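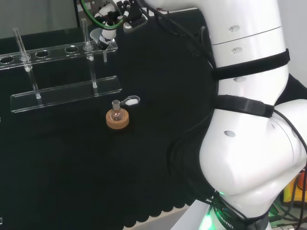

Figure 5. The transfer station seen from the head camera. Test tube rack at left, flask on its cork ring stand in front, funnel below the far gripper. The near arm is wrapped by two black velcro straps, one on the upper segment and one where it meets the elbow joint.

5. Failure Analysis

5.1 Overview of stops and failures

We ran 363 funnel transfers on the Nornar station with the final version of the task program. Of these, 24 did not finish. A run was marked as failed if the controller entered a protective stop, if an operator pressed the stop button, or if the funnel was not seated in the target tube when the program reported that it was. Runs that finished slowly, or that needed a second attempt at the grasp but then went on without help, were counted as finished.

We sorted the failed runs by reading the controller log next to the head camera video. Zubaida Warraich and Wajid Minhas did this separately and then compared their labels. They disagreed on 2 runs, both of which involved a stop that came soon after the funnel touched the rack. In both, the joint torque record showed the load rising before contact, so they were placed with the cable failures described below.

The largest group, with 13 runs, was caused by the external cables on the near arm. The rest were funnel placement errors, apart from one operator stop where the log gave no clear cause. All of the failed runs ended without injury. Glass was broken in one of them.

5.2 Cable drag at the elbow joint

The cables that serve the wrist camera and the gripper run along the outside of the near arm. They need enough slack for the elbow to bend fully, and they have to be held close enough that the slack does not sweep the table. The two straps in Figure 5 are a compromise between these needs. The upper strap fixes the cables to the segment. The lower strap is meant only to guide them, so that cable can slide through as the elbow bends.

In the failed runs the lower strap did not let the cable slide. When the elbow bent past the range used in our earlier tasks, the slack above it was used up and the cable went tight across the joint. The controller read the pull as an unexpected load. In most of the 13 runs it stopped the arm before anything on the table was touched, and the operator only had to free the cable, move the arm back by hand, and restart.

The broken glass came from the one case where the stop was late. The cable had formed a loop low on the arm during the approach. As the arm moved back toward the rack, the loop caught the neck of the flask and pulled it off the cork ring. The flask rolled on the cloth and struck the base of the rack. The load from the flask was far too small to register at any joint, so the controller kept going. Yatziri Trujillo, who was operating, saw the loop and pressed the stop button, but the flask had already come out of its stand. It held water only, as did all the glassware used in this study.

We consider this run the most serious failure in the study, although the damage was small. The stop function on the arm measures force on the arm. It does not measure what the arm is doing to light objects nearby. A cable can tip a vessel with a force well below the threshold, and lowering the threshold does not solve the problem. We tried a lower setting for one day and the arm stopped repeatedly during normal acceleration.

The collision model did not help either. It contains the links of both arms, the grippers, the rack, the flask, and the table surface. It has no cables in it. The planner therefore treated the space beside the elbow as free, and on several paths it brought the elbow close to the flask because that path was shorter.

5.3 Funnel placement errors

The second group of failures came from lowering the funnel into a tube. The rack is clear, and so are the tubes and the lower plate. The depth estimate over these parts was poor, and the rim of a hole in the upper plate was sometimes located on the wrong side of its own reflection. The tubes are also narrower than the holes they stand in, so a tube can lean. The program assumed that each tube stood upright and aimed the stem at the center of the hole. When the tube was leaning, the stem came down on the glass rim or passed between the tube and the edge of the hole.

The second of these outcomes is the harder one to catch. The stem meets little resistance, the funnel reaches the expected height, and the program reports success. We found these runs by watching the video. In a real transfer the liquid would have gone down the outside of the tube and onto the table. The black cloth made spilled water hard to see on camera, and we would choose a different table cover for any work with hazardous liquids.

5.4 Changes made

After the flask was broken we suspended runs until the cables had been routed again. Borislav Matić replaced the lower strap with a wider loop fixed to a clip, so the cable can slide but cannot drop. We also added a padded volume around the elbow in the collision model to stand in for the cables. This removed some short paths and made the approach slower. The flask is now placed farther from the near arm, and the start-up check includes moving the elbow by hand through its full range while an operator watches the cables.

For the placement errors, the program now looks for the top rim of the tube itself and aims for that point. If the rim cannot be found, it stops and asks for help. We have not yet tested this change on enough runs to report a rate, and the numbers in Section 4 were all collected before it was made.

5.5 Limits of this analysis

The labels rely on one fixed view from the head and on the controller log. The near arm blocks part of that view when the elbow is raised, and in the unexplained operator stop it hid the gripper at the moment that mattered. Salamatu Agbenyega reviewed this run again using the wrist camera and could not assign a cause, so we have left it unlabeled. The cable failures also depend on how the straps were fastened on a given day, which we did not record. A different team setting up the same station could see more of these stops or fewer.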